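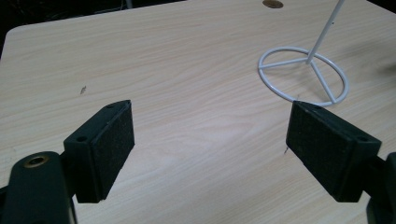

# The Return of the Shared Table

When the Tundstead Public Library closed its east reading room for repairs, the plans called for individual study desks with screens on three sides. The desks had been chosen, and the order was ready to be signed. Then the library's design adviser, Marthinus Potgieter, spent a week watching how readers used the old room, and the order was set aside. The room reopened in May with long tables.

The decision ran against two decades of practice. From the late nineties onward, many libraries divided their reading space into smaller and smaller units, on the assumption that a reader's chief need was to be left alone. Screens went up, power outlets were placed inside each booth, and the long tables of an earlier period were sold or moved to storage. Tundstead had followed the same course on its upper floor, where the booths remain in use and are often full before noon.

Mr. Potgieter does not regard the booths as a mistake. He argues that they answer one kind of need and had come to be treated as the answer to all of them. "A person revising for an examination wants a wall," he said. "A person reading the newspaper on a Tuesday morning has usually left a wall at home."

**A longer history**

The shared reading table is older than the public library. Monastic and college libraries had fixed desks, often with the books chained to them, and readers sat or stood where the book was. The large open table became common once books could be carried to the reader. It required little floor space for each person, it could be lit from a single row of lamps, and it allowed one attendant to watch over many readers at once. The last consideration mattered a great deal to the early public libraries, whose governing boards were uneasy about letting strangers handle the collection.

Anju Tripathi, who teaches the history of public buildings at Redel College, has studied the minute books of several such boards. Her forthcoming study, *A Seat for Each*, gives much attention to furniture. The boards argued over the height of chairs, the width of the table, and whether women should be given a separate room. They seldom discussed comfort. "The table was a tool of order," Ms. Tripathi said. "Its sociable character came from the people who used it, and the boards were slow to notice."

By the middle of the last century the long table had acquired a different reputation. It was associated with cold rooms and silence enforced by a bell. New branch libraries were furnished with low chairs and small round tables meant to suggest a living room, and the old pieces were thought gloomy. Ms. Tripathi has traced one table that passed from a reading room to a school kitchen to a sailmaker's loft, where it is still in service.

**The work at Tundstead**

The east room measures 900 square feet and has windows on its long side. Under the original plan it would have held individual desks in four rows, with a narrow aisle between each. The revised plan provides 30 seats at shared tables, together with a small number of armchairs near the door.

The tables were made by Srivastava, a joinery shop that had previously worked for the library only on shelving and doors. Its foreman, Hemant Maurya, asked for a meeting with the staff before any drawing was made. He wished to know what readers put on a table, how long they stayed, and whether they pushed their chairs in when they left. The staff kept a record of these matters for eight days and gave it to him. Several features of the finished tables can be traced to that record, among them the rounded corners and the absence of any drawer or shelf beneath the top.

The width caused the most debate. A narrow table brings facing readers so close that each is aware of the other's page. A wide one makes it awkward to pass a book across, and it uses floor that could hold another row. Mr. Maurya brought boards of different widths to the room and laid them on trestles, and members of the staff sat opposite one another with newspapers open until they agreed.

Lighting was settled more quickly. Each table has a lamp at either end and none in the middle, and the windows supply the rest for most of the day. Ankit Kanaujia, the head of reader services, had asked for lamps at every place. He has since withdrawn the request, although he notes that the winter evenings have yet to test the arrangement.

**Noise and manners**

The principal objection to shared tables concerns noise. In the first month after reopening, the library received complaints about telephone calls, and one about a reader who hummed. Mr. Kanaujia's department considered a printed list of rules for each table and decided against it. A single notice at the door asks that calls be taken in the lobby.

Mr. Kanaujia reports that most disputes are now settled by the readers themselves, usually with a look. He is cautious about drawing wider lessons. Tundstead is a town where many regular readers already know one another by sight, and a room that works there may not work in a city branch with a changing public.

There is evidence on this point from Tandach, where the branch library put two long tables beside its periodicals eight years ago. Mohit Bisht, the branch librarian, keeps a visitors' book in which readers may leave remarks. It now holds 572 entries. Many are about parking. A fair number concern the tables, and these are divided: some readers praise the company, and others ask for a quiet corner, which the branch has since provided behind the atlases.

Mr. Bisht believes that the two arrangements depend on each other. Readers are willing to sit together, in his view, when they know they may move. He has also observed that newcomers nearly always choose the end of a table, and that regular readers will shift toward the middle to leave the ends free. No one has asked them to do so.

**What comes next**

The Tundstead library will review the east room after its first full winter. The upper floor is due for new carpet at the same time, and the question of the booths will be raised then. Mr. Potgieter has recommended that most of them stay. He has also recommended one additional table, to stand by the north window, where the light is even and there is a view of the bus stop. Srivastava has been asked to submit a price.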